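How to Get Burnt Rice Off the Bottom of a Pot

Posted by Geetha Rodrigues, 20/05/2026
Filed under: Kitchen, Cleaning

Quick one today, the pot is still soaking as I type.

Burned the rice again. Phone rang, walked off, came back to that smell. If you're here you probably know the smell. Don't throw the pot out and please don't go at it with a knife. I did that to my first good pot and the scratches are there to this day.

What you need

Baking soda
White vinegar, the cheap kind
Dish soap
A wooden spoon or a flat plastic scraper
Non-scratch sponge
Water, and some patience

First thing. Turn off the burner and move the pot. Scoop out whatever rice is still good, from the top only, don't dig. Taste a bit before you serve it. If it tastes like smoke it all tastes like smoke, sorry.

Let the pot cool down on its own. No cold water in a hot pot! Thin ones can warp, and a warped pot rocks on a flat stove forever. Go eat something.

Step 1 - The soak

Cover the burned part with warm water, an inch or so over it. Good squirt of dish soap. Leave it 30 minutes if it's light brown, overnight if it's black. Half the time this is all you need. Push at the edge with the wooden spoon and see if it lifts. If it comes up in one big sheet, you're done, wash as normal and skip the rest.

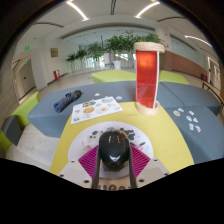

Step 2 - The simmer

Still stuck? Pour out the soak water, put in fresh, about two cups for a medium pot. Add one cup of vinegar. Bring it up slow and let it simmer 10 minutes. Open a window, it stinks. Keep your face away from the steam too.

Take it off the heat, let it cool till you can touch the pot, then pour most of it out. Leave a little puddle in the bottom.

Step 3 - Baking soda

Two big spoons of baking soda into the puddle. It will fizz like crazy for a few seconds, do this in the sink. The fizz is fun but most of the work is you and the sponge. Let it calm down, then rub in small circles. Start at the edge of the burn and work in to the middle. I used to start in the middle and it takes twice as long, no idea why.

Scraper for the thick bits. Hold it low and flat.

Rinse, look, repeat. Two rounds is normal for me. The worst one took three and an evening of TV in between.

Step 4 - Leftover marks

Brown shadow on the bottom after all that? Make a paste, three parts baking soda to one part water. Spread it on thick, walk away for an hour, scrub, rinse. If there's still a faint ring I leave it. Doesn't change the food.

What kind of pot?

Stainless steel - everything above is fine.

Nonstick - soak only, plus a soft sponge. No scraper. If the coating is flaking, the pot is finished, get a new one.

Aluminum - skip the long vinegar simmer, it can turn the metal dull. Soap, warm water, time.

Cast iron - don't soak it. Coarse salt, a little oil, rub with a cloth, wipe, dry it on the stove right away. Then a thin coat of oil.

Enamel - soak and paste. Go easy with the vinegar and never use steel wool, it takes the shine off and then everthing sticks worse.

So it doesn't happen again

Lower heat than you think. Once it boils, turn it right down to the smallest flame you've got, lid on.

Rinse the rice first till the water is mostly clear. The loose starch is what glues itself to the bottom.

Set a timer. A real one that makes noise in the next room. Mine is a wind-up one and it has saved alot of dinners, just not tonights.

Heavy bottom pots burn less. My sister-in-law swears by a rice cooker and she's right, I just don't have the counter space.

Comments

Aravind Rao: Did the simmer on a steel pot with burned lentils, came off second round. Does this work on milk too?

Geetha Rodrigues: Yes, same steps. Milk usually needs the overnight soak though. Don't skip it.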